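From: Anneliese Stüber
To: Plomham Kitchen List
Date: 9 September 2023
Subject: Re: counter space, toaster oven and toaster both out?

Birgit Eichhorn wrote:

> We have finally moved into the Drakness apartment and the kitchen has one
> long counter and almost no cupboards. My husband wants the toaster oven out
> all the time and I want the regular toaster out all the time. Then there is
> the flour, the sugar, the tea and whatever else. Last night I rolled out
> dough on the dining table because I couldn't clear enough room.
>
> Does anyone on the list keep both out? Where do you put them, and what do
> you do about canisters? I can go up to 40 dollars for something to put
> things on or in, but I would like to try moving things around first.
>
> Birgit E.

Birgit,

We keep both out and have for years. I went through the same thing when we gave up the house and came down to a kitchen with 66 inches of usable counter, so I will tell you how ours ended up. Some of it may not fit your place.

The toaster oven is at the left end of the counter. I had it in the middle at first, under the cupboard, and the door was the trouble. When it folds down it takes up a good piece of counter, and whatever was standing there had to be picked up and moved every time. Before you settle on a spot, open the door all the way and put a strip of masking tape on the counter where it reaches to. Keep things off that side of the tape. I left our tape down for eight days and by then everyone in the house had the habit.

The two-slot toaster is at the same end, so the crumbs are all in one corner. Our outlet is over there too. I unplug the toaster when I'm done with it, and I would check with your landlord before running two heating appliances at once if the wiring is old. Ours tripped the breaker twice the first month.

Everything else goes in a row along the backsplash. I tried a rack with two levels (a Pinheiro, from the hardware store) and took it back. The canisters on the lower level had to be slid out to get the lids off, and flour got into the wire.
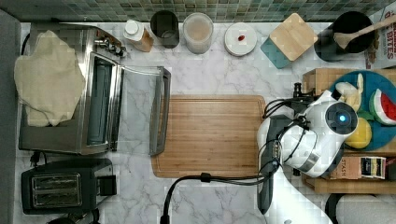
Our counter, oven door down, cutting board in the middle.

My containers don't match and I have stopped looking for a set. The square teal one with the wood lid was a present from Ruxandra Enache, who used to be on this list. The clear one is the most useful of the lot, as I can see when it's getting low without opening it. If you buy anything with your 40 dollars, buy clear containers with lids that come off with one hand. Square ones waste less room along a wall than round ones do, though as you can see I haven't followed that myself.

Wooden spoons go in a heavy black pot at the right. A light jar tips over when you pull a spoon out in a hurry.

The cutting board lives on the counter. I know Sun-ja Hong wrote here last spring that a board should be stood up on its edge after every use, and I do stand it up overnight so that both sides can dry. During the day it stays flat. It holds the space open, and people don't set the mail down on it. Get one with a groove around it if you cut tomatoes or meat. Mine is bamboo and gets a little mineral oil when it starts to look dull.

On the cloth: I keep one by the oven for wiping down and it often ends up on top of the oven. Take it off before you turn the thing on. The top gets hot enough to scorch cotton, and I have a dish towel with a brown stripe in it from learning that.

For rolling dough, I push the board back against the canisters and work in front of it. That is enough for a pie crust. For a big batch of noodles I still go to the table, same as you.

One more thing - cereal. Ours goes at the far right end, still in the box. I bought a plastic bin for it once (Irance, with a pour spout) and the spout cracked by the end of that September. The box closes well enough with a clip.

If you send me the length of your counter and say where the outlets are, I can tell you how I would lay it out. Birgit Rothe has a galley kitchen in the same building as you, I think, so she may have better ideas about the Drakness cupboards than I do. Her last message on shelf risers is number 235 in the archive.

Anneliese

--
Plomham Kitchen List
To leave the list, send a message with the word "leave" in the subject line.
Please trim quoted text when replying.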